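Mudomow Bench Objects: Data Card

Summary

Mudomow Bench Objects is a collection of still pictures and short written notes on the handling of small household and workshop items at a tabletop. It is maintained by the Ondano materials group and distributed with the Nalter catalog. The collection was prepared to support the description of everyday objects as they are held, turned, set down and put away, with particular attention to items that are plain in shape and difficult to name from a single view.

Contents

The current release contains 200 object entries, of which 100 concern padded or cushioned items. Each entry consists of a short name, a plain-language description and a note on the surface where the object was handled. Entries are grouped by general form (bars, blocks, boxes, cables, small electronic parts) and carry no grouping by intended use. Where the purpose of an object could not be established, the entry records its shape, color and finish only.

Naming conventions

Names are given in lowercase, with color first and form last: "black padded bar," "blue box," "white cable." Brand names are entered only when legible on the object itself. Annotators should use the word "padded" when the covering appears soft and the edges are rounded, and should avoid terms such as "cushion" or "armrest" unless the object is attached to furniture.

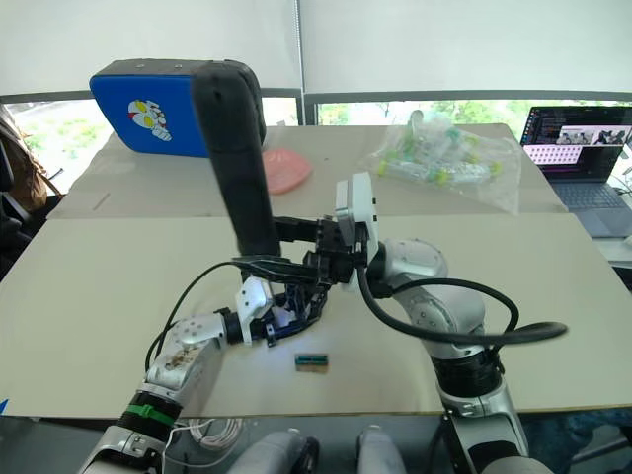
Orientation is recorded separately from the name. An item held on end is marked "upright" if it departs only slightly from vertical, and "tilted" otherwise. Items lying on the work surface are marked "flat," including small parts such as circuit boards and connectors. Objects resting behind the table or on the floor are listed under "surroundings" and do not receive an entry of their own.

Work surface

Beige tabletops are listed under a single surface code regardless of size. Marks and residue are noted in the free-text field when they could be mistaken for a feature of an object.

Known limitations

Dark objects seen against dark parts are harder to outline than pale ones, and annotators disagreed most often on where such objects end. Entries for long items may therefore omit length. Version 2 corrected several duplicate names inherited from the earlier Aravena list; the October revision made no change to the entries themselves.

Maintenance

Annotation guidelines were written by Agustina Henríquez. Ulises Gallardo is responsible for releases and corrections. Requests for changes should state the entry name, the release number and the proposed wording.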